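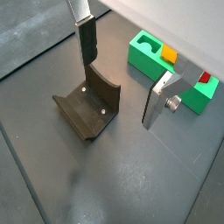 Washing Up by Hand: Water Use in a Shared Student Kitchen

Project report, Household Resources module
Sólveig Holst

1. Background

The kitchen on the second floor of Rultumwood is shared by 11 students. There is no dishwasher. The hall pays one water bill for the whole building, so residents never see what their own floor uses. At the start of term the hall office asked us to cut hot water use, but it gave us no figures to work from. I wanted to find out how much water goes into washing dishes and whether a small change in habits would lower it.

I looked only at dishes. Showers and laundry use far more water, but they are harder to measure and people are less willing to be measured.

2. Method

The study ran for 30 days in two halves. In the first half residents washed up as usual. In the second half they were asked to fill the left sink with a plug in, wash everything in it, and rinse in the right sink with the tap at half flow.

Water was measured with a Cekent inline meter fitted to the kitchen supply under the sink. I read it every morning before breakfast and again late in the evening. A log sheet hung next to the window, and residents wrote down the time they started, the time they stopped, and whether they had cooked a full meal or only used a cup or a plate.

The meter does not tell one use of the tap from another. Filling a kettle, washing vegetables and wiping the counter all count toward the total. I asked people to fill large pots from the tap in the laundry room during the study, and most of them did.

3. Results

Use was lower in the second half than in the first. The drop was clearest in the evenings, when several people cook one after another and can share a sink of water. In the mornings there was almost no change. A person with one bowl and one spoon will not fill a sink for them, and I don't think they should.

Sunday was the heaviest day in both halves. Residents cook for the week then, and the pans need soaking. One baking dish was logged at 45 minutes with the tap running on and off - the longest entry on the sheet.

The log sheet was filled in well at first and less well later. By the last few days some evenings had meter readings with no entries beside them. I kept those readings in the totals but left them out of the comparison by meal type.

4. Problems

The plug for the left sink did not seal. Water drained out slowly and people topped it up, which adds to the total for the second half. I bought a replacement from Gavalas and it fit properly, but by then 2 days of readings had been affected.

Three residents went home early in the second half. Fewer people means fewer dishes, so part of the drop comes from that. I compared use per logged meal as well as total use, and the difference was smaller but still there.

5. What I would change

A second meter on the hot pipe would help, as heating is the larger cost. I would also run both halves while everyone is living on the floor. The residents of the Murnen building have the same kitchen layout and could act as a comparison group.

The plug and the log sheet are still in the kitchen. The meter has to go back to the department in August.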